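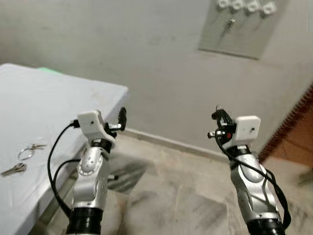
About Prorora

Prorora fits out and rents small work rooms on the ground floor of the Foley building. We started with 2 rooms and now look after 3,890 square feet, including storage.

Tenants are mostly small firms and schools that need a room for a term or a season. Each room comes with tables and chairs, and you choose the layout. If you want the middle of the floor left open, tell us when you book and we will set it up that way before you arrive.

Furniture comes from our own stock of 200 pieces, kept at the Lomano Street store. We repair what we can and sell off the rest every November. Tables can be swapped during a rental at no charge, with two working days' notice.

Cleaning is included. Floors are done in the evening, and anything left on a table stays where it is.

Prorora is part of Stivari, which also runs the parking lot behind the building. Viewings are by appointment through the front office.

Page updated 2026-05-10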